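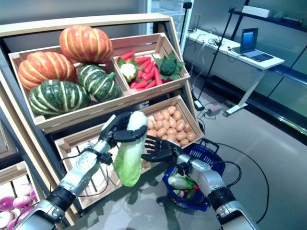 *Napa cabbage on its way across the practice stand at Zutis.*

Anisa Rahman has been in produce for 22 years, most of them on the early shift at the Devau store in Pendton, and she still can't walk past a pumpkin without turning its good side out. When I asked her what it was like to start sharing that work with a machine, she laughed for a good long while before she gave me an answer.

"I was rude about it at first," she said. "I told Izzati I'd seen toddlers pack a basket quicker. And she wrote it down! She wrote down everything we said, the rude parts too."

Izzati Kwok runs the trials at Zutis, the small company that builds the picking system Devau has been trying out since August. She and her crew keep a produce stand of their own for practice, and four of the Devau staff take turns going over there to show how they handle things, which has become (everybody I talked to agreed on this) the part of the week they like best.

"They'd ask me how hard I squeeze a cabbage," Anisa said. "Well, I don't know how hard I squeeze a cabbage! I had to stand there and pick one up over and over and pay attention to my own hands."

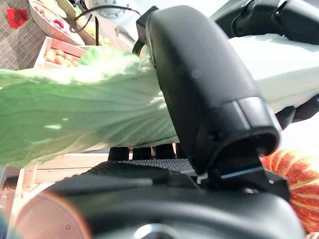

Leaves were the trouble for the longest time, she told me. A carrot doesn't much care how you take hold of it, but a customer who gets a bruised outer leaf in a home order will call the store, and the person who picks up that phone is very often Yoga Yusof. He used to spend his mornings filling online orders, starting at 4, and these days he comes in at 7 and looks after the orders that need a second opinion.

"I sleep now," Yoga said. "My wife says I'm nicer." He does miss some of it, though – the quiet, the radio, having the whole floor to himself before the doors opened. And he worries about the younger ones. "I learned what a ripe melon is by picking up a thousand melons. Who's going to pick up a thousand melons?"

I brought that question to Aiman Goh, the store manager, and he didn't brush it off. Hours haven't been cut, he said, and he has put that in writing through next year, but he wouldn't promise me anything past that, and I thought better of him for it. New hires still do a full month on the floor by hand before they go near an order screen. That was Anisa's idea, and she was pretty firm about it. 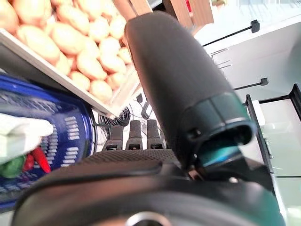 *Potatoes and red peppers, within reach of the gripper.*

"Potatoes I'd give away tomorrow," she told me. "Take them. My back says thank you. But let me keep the peaches."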